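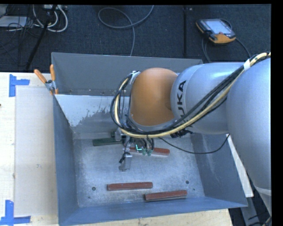
Contenedores y tolvas de mesa

Cubeta Marau, chapa metálica gris

Recipiente abierto de contorno trapezoidal, con fondo plano y paredes inclinadas hacia el borde. El fondo presenta pequeños orificios redondos. Admite piezas sueltas de formato rectangular, como los bloques de color marrón rojizo y verde oscuro.

Fabricante: Okell
Espesor de chapa: 2 mm
Carga máxima: 20 kg
Peso en vacío: unos 3.000 g
Acabado: pintura gris
Montaje: sobre tablero, con mordazas (no incluidas)
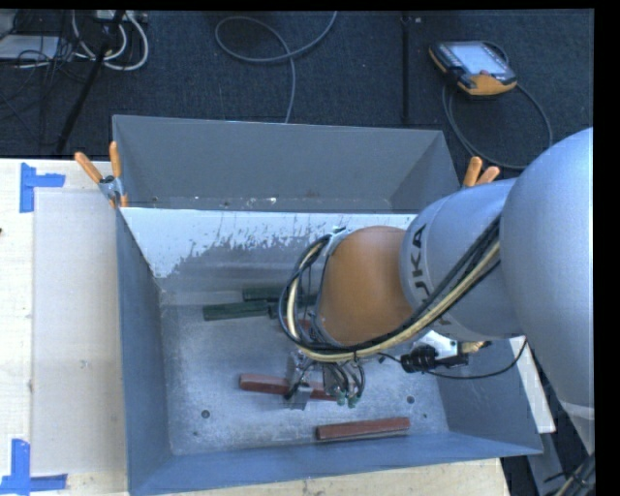

Cubeta Marau sujeta con mordazas de mango naranja sobre tablero de madera.

El polvo del fondo se retira con aspirador o paño seco. No usar disolventes. Apretar las mordazas antes de cargar. Recambios y pedidos: almacén de Clatirville. Ficha revisada en octubre de 2021.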